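빈 피킹 셀 정비 프로젝트 보고서
스켈룰룸(Skellulum) 팀, 자동화 실습 2반

3. 셀을 다시 세팅하기까지

우리 팀이 맡은 셀은 로봇팔 한 대와 짙은 회색 빈 하나가 전부인 단순한 구성입니다. 처음엔 "이걸로 한 학기를 어떻게 채우지?" 싶었는데, 막상 손을 대 보니 볼 것이 끝도 없이 나왔습니다! 학기 초에 가장 먼저 부딪힌 문제는 빈의 위치였습니다. 그리퍼가 벽을 스칠 때마다 빈이 몇 밀리미터씩 밀렸고, 그 상태로 작업을 이어 가면 티칭해 둔 좌표가 점점 어긋났습니다. 파지 시도 1237회분의 로그를 전부 뒤져서 오차가 커지는 구간을 찾아냈는데, 그래프에 계단 모양이 또렷하게 나타났을 때는 팀원 모두가 소리를 질렀습니다.

해결책은 의외로 소박했습니다. 바 클램프로 빈을 고정하고, 매번 작업 전에 기준점 네 곳을 찍어 확인하기로 했습니다. 지도해 주신 래퍼티 반 두센(Rafferty Van Dusen) 선생님은 전용 지그를 깎아 보라고 권하셨지만 우리는 클램프 쪽을 골랐습니다. 빈을 들어내고 바닥을 닦는 일이 잦아서 빨리 풀 수 있는 쪽이 좋았습니다. 클램프를 쓴 뒤로 24회 연속 점검에서 기준점이 허용 범위를 벗어난 적이 없습니다.
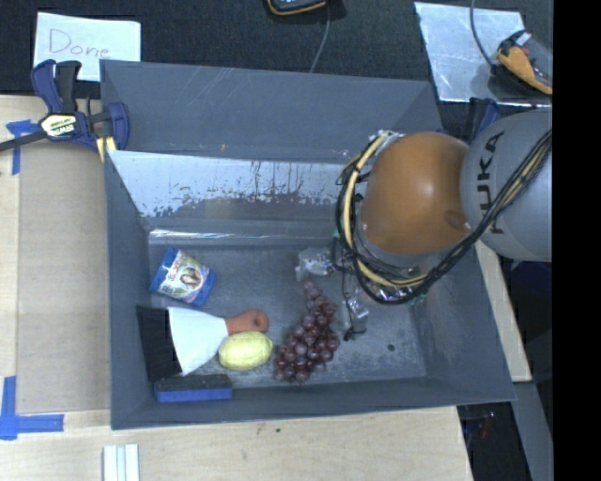
사진: 스켈룰룸 팀 / 리브덴(Livden) 실습동

시험 물체를 고르는 일도 재미있었습니다. 손솔과 칠판지우개처럼 생긴 지우개, 옆으로 누운 파란 플라스틱 통, 레몬처럼 생긴 노란 과일, 검붉은 포도송이까지 모양이 제각각이라 점검용으로 딱 좋습니다. 특히 포도는 윤곽이 복잡해서 파지점 계산이 흔들릴 때 제일 먼저 티가 납니다. 반대로 지우개는 납작해서 그리퍼 높이가 조금만 틀어져도 바로 알 수 있고요.

빈 안쪽 뒷벽에는 은빛으로 반사되는 띠가 있는데, 아래쪽이 얼룩덜룩하게 닳아 있습니다. 깊이 센서 값이 튀는 원인으로 이 부분을 의심했고, 무광 시트로 가린 상태와 가리지 않은 상태를 각각 56회씩 비교했습니다. 결과는 4.2절에 표로 정리했습니다.

3.1 케이블 정리

개인적으로 가장 뿌듯한 부분입니다. 로봇팔 바깥으로 도는 케이블은 관절이 크게 꺾일 때 당겨지기 쉽습니다. 처음에는 깔끔해 보이라고 팽팽하게 묶었다가 손목 축을 끝까지 돌리는 순간 커넥터가 빠졌습니다. 그 뒤로는 관절 주변에 여유 고리를 두고, 팔의 링크를 따라 올라가는 구간만 고정합니다. 마른턴(Marnton) 팀의 작년 보고서에 나온 방식을 참고했는데 고리 크기는 우리 팔에 맞게 다시 잡았습니다.

3.2 점검 순서

작업 전: 비상정지 확인, 클램프 조임 상태, 기준점 네 곳, 그리퍼 쪽 가는 전선의 눌림
작업 후: 빈 바닥의 긁힘과 먼지, 그리퍼 끝단 마모, 로그 백업
12시간 가동마다: 케이블 고리 위치, 커넥터 체결, 그리퍼 영점

점검표는 야지(Yazzie)라고 이름 붙인 공용 폴더에 넣어 두었습니다. 12월에 다음 팀이 셀을 넘겨받을 때 그대로 쓸 수 있게 빈칸 양식도 함께 올렸고, 그리퍼 영점 스크립트는 아직 주석을 다는 중입니다.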